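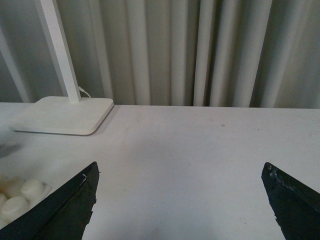 Balloting procedure for a union local, part 2: the count. The Wosholm local has 300 eligible members and elects five officers by mail ballot. Return envelopes are opened at a bare table, preferably white or light, such as the one with the desk lamp and the curtain behind it, so that a stray slip is easy to see. Outer envelopes are checked against the roll before any inner envelope is opened.

Order of work:
1. Collect the envelopes from the post office box after the deadline.
2. Mark each name on the roll. Set aside duplicates and unsigned envelopes.
3. Separate outer from inner envelopes and mix the inner ones.
4. Open, unfold and stack the ballots in batches of 30.
5. Tally each batch twice. The two tallies must agree before the next batch is started.
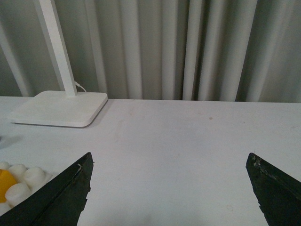
Fig. 2. White tabletop, clear between the two gripper fingers.

A ballot is void for one office only if the choice for that office cannot be read. The other offices on the same ballot are still counted. Compare the Skedov rules, where the whole ballot is void.

Challenges are filed in writing with the tally sheets.

Reading for next session: the Parry runoff, and the Gederix bylaws, section 5, on locals with more than 1000 members.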